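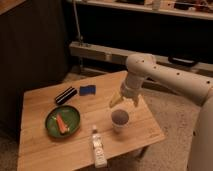 How do I clear a small wooden table and clean the top without leaving marks?

Take everything off it first, wipe with the grain using a well-wrung sponge, then dry it straight away with a cloth.

Clearing the table

Start with the cups. They tip over easily, and anything left in the bottom should be emptied before you carry them. Plates go next. Scrape food into the bin, stack the plates by the sink and keep any toy food out of the washing-up if it has paint on it. Put odds and ends in a tray and sort them later.

Wiping the top

1. Brush off crumbs with a dry cloth.
2. Add a few drops of washing-up liquid to a bowl of warm water.
3. Dip the sponge and squeeze it until it stops dripping.
4. Wipe along the boards from one end to the other. Use the soft side only.
5. Go over the seams again, as crumbs collect there.
6. Rinse the sponge, wipe once more and dry.

Don't leave the sponge sitting on the wood. Ours left a grey patch in February that took two goes with fine sandpaper and fresh oil to shift.

Oiling

An oiled top needs a new coat when water stops beading on it. We use a thin layer of Gendura, left overnight with nothing on the table. Lacquered tops don't need oil.

Comments

Nerea Benítez: Does this work on a painted table?

Rodica Zamfir: The wiping does. Skip the oil and test the soapy water on a leg first.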